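From: Wanda Zalewska
Date: 27/05/2022
To: home-preserving list
Subject: Re: Strawberry jam that won't set (again)

Burkum wrote:

> Hi all, third batch this season and it's still syrup. I used the recipe
> off the back of the sugar bag, same as my mother did, and boiled it
> for as long as it says plus a bit. Tastes great but it runs right off
> the toast. I've got another flat of berries in the fridge that won't
> last much longer. Do I boil the old stuff again or give up and call it
> pancake sauce? Also does anyone bother skimming the foam? And is
> it OK to double a recipe? I doubled this one because I had so many.
>
> Thanks from a sticky kitchen,
> Burkum

Oh Burkum, I feel for you. I had a whole summer like that when we first moved to Julton, and I blamed the stove, the water, the humidity and my husband, in that order. It was the doubling. I'd bet money yours is too!

When you double a jam you've got twice the fruit in the same pot, so it's deep, and the water takes forever to cook off. By the time it's thick enough, the pectin has been boiling so long that it's given up. You end up with something dark and candy-tasting that still won't hold. I do one batch at a time now in the widest pot I own (it's really a braising pan with high sides, I got it at the church sale in Drandum) and each batch takes a fraction of the time. Yes, you stand there longer overall. Put the radio on.

The other thing is the berries. Strawberries don't have much pectin to begin with, and the big soft dead-ripe ones have the least. They smell wonderful and you want to use them, I know. I try to have about 30 percent of the bowl be berries that are a little underripe, white shoulders and all. If your flat is all soft ones, grate a tart green apple into the pot, skin and everything. It melts away and you can't taste it. My aunt swore by red currants but I never see those around here unless somebody has a bush and likes me.

Lemon juice too. Not the bit of a squeeze that those old recipes tell you, I mean a couple of good big tablespoons for a normal batch. It helps the set and it keeps the color from going brown. I use bottled for anything I'm going to can and keep on the shelf, and fresh if it's going in the fridge.

On testing for a set, I've tried all of it. The thermometer is fine if you trust your thermometer. Mine was off by four degrees for years and I only found out when I stuck it in plain boiling water. The spoon thing where the drops run together and slide off in a sheet, I have never once been sure what I was looking at. What works for me is the cold saucer. Put three or four in the freezer before you even hull the berries. Take the pot OFF the heat when you test (I forgot this for years and kept overcooking the whole thing while I stood there poking at a saucer), drop a little blob on, put it back in the freezer for a minute, then push it with your finger. If it wrinkles you're done. If your finger leaves a wet road that closes up again, give it a few more minutes and use the next saucer.

And then wait! Jam can take a day or even two to finish setting in the jar. I've had batches I was ready to dump that were perfectly spoonable by the second morning. So before you do anything with your third batch, tell us how many days it's been sitting.

If it's been more than a couple of days and it's still soup, you can recook it. Open the jars, pour it all in the wide pan (no more than four jars' worth at a time), add lemon juice, bring it to a hard boil and start testing early. It needs clean jars and new lids, and you process it all over again. With packaged pectin there's a little chart in the box for remakes, so follow that and don't go by me. But if it's going to turn into one of those projects where you end up hating it, leave it be. Pancake sauce is a perfectly respectable thing. I stir mine into plain yogurt, and last year I gave a few jars of the runny stuff away with a ribbon on and people asked for the recipe.

Foam: I skim, but only once, at the very end. If you skim all the way through you throw away half your jam. A tiny dab of butter in the pot keeps it down, and then there's hardly any to take off. Whatever I do get goes in a bowl and gets eaten on bread standing up at the counter. I don't think it has ever made it to the fridge.

Somebody asked back in March about sugar and whether you can cut it down. I meant to answer and then my inbox ate it. Short version, you can, but not with a recipe like Burkum's where the sugar is doing the work. Get the kind of pectin that's made for low sugar and use the recipe that comes with it. I tried just leaving out a third of it once and got very nice fruit in red water.

For whoever wanted my small batch amounts, I do 669 grams of hulled berries, which I know is a silly number. It was what I had in the bowl the first time it came out right and I wrote it on the card and I'm scared to change it! With that I use 450 grams of sugar and two tablespoons of lemon juice. Stir it all together and let it sit in the fridge overnight under a plate. The berries give up their juice and stay in nicer pieces when you cook them. Next day, wide pan, hard boil, saucers.

Oh, and glasses. A couple of you were asking whether you can put jam up in ordinary drinking glasses the way people's grandmothers did, with the wax on top. Please don't for the shelf. The wax shrinks and mold gets in down the side, I've seen it plenty. For the fridge, go ahead, cover it with something and eat it up within three weeks or so. I like a clear glass for that, you can see how much is left and who's been at it.

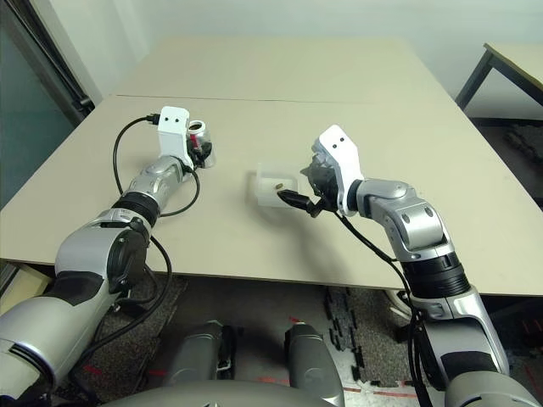 Clear glass cup, something small and red inside.

Let the jam cool down some before it goes in a glass like that. They aren't made for it the way canning jars are, and I've had one crack clean around the bottom and lost the lot all over the counter.

Villaseñor, you said you'd post your rhubarb and orange one and I'm still waiting. My rhubarb is as high as my waist and I've already made two pies and given a grocery bag of it to the neighbors, who have stopped answering the door. Do you peel yours? I never have, but the outside stalks are getting stringy.

One more thing and then I'll let you all go. I have a box of pint jars I'm not using, regular mouth, no lids, clean. They're free to anybody who can pick them up in Julton. I'd rather not mail them, I tried that once. Write to me off the list.

Burkum, do the new flat tonight if you can, or at least hull them and get them under the sugar so they'll keep till tomorrow. ONE batch at a time. Let us know how it goes.

Wanda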